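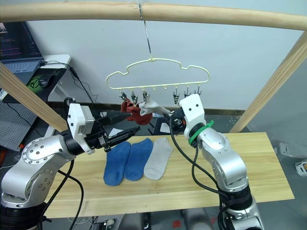
A reader of last year's handout asked whether the operator should correct a bad grasp in the middle of a demonstration or stop and start again. Correct it, if the correction takes one movement. A policy trained only on clean runs has never seen its own mistakes and has no data on how to leave them.

Tivgate course, unit 6: demonstrating a two-arm task by remote control

6.1 The task

Socks are taken from the board and clipped to a hanger. The cloth is soft, so its shape after each grasp is different, and a recorded joint path cannot simply be replayed. Each demonstration stores joint positions, gripper commands and camera views against one clock. Check the clock before anything else. An offset of 43 ms between arm and camera is enough to spoil the grasp labels.

6.2 Operator practice

Move at a constant, moderate speed. Pauses are recorded as well, and the policy will learn to pause. Keep the order of work fixed within a session — left to right or right to left, but do not mix them.

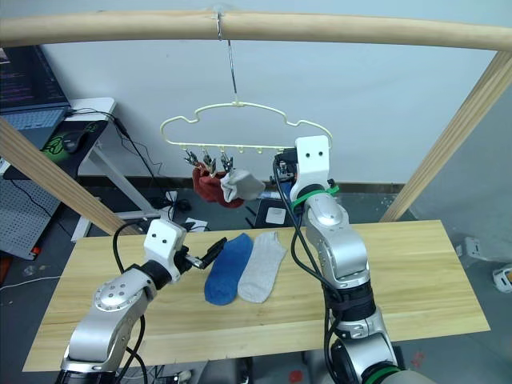
6.3 Views at the wrist

The head view gives the layout of the task. It says little about the last few centimetres before contact, where a finger can hide the thing it is about to grip.

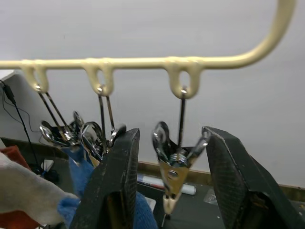

Depth is the usual difficulty at this range. Operators at the Sollard bench were told to approach along one line and close only when both fingers had passed the tip of the clip. Sideways search with the fingers half closed should be avoided, as it sets the clip swinging.

6.4 Exercise

Record 13 demonstrations. Mark the start and end of every grasp by hand, then compare your marks with the gripper commands. Hand in the log and a page of notes before the October session.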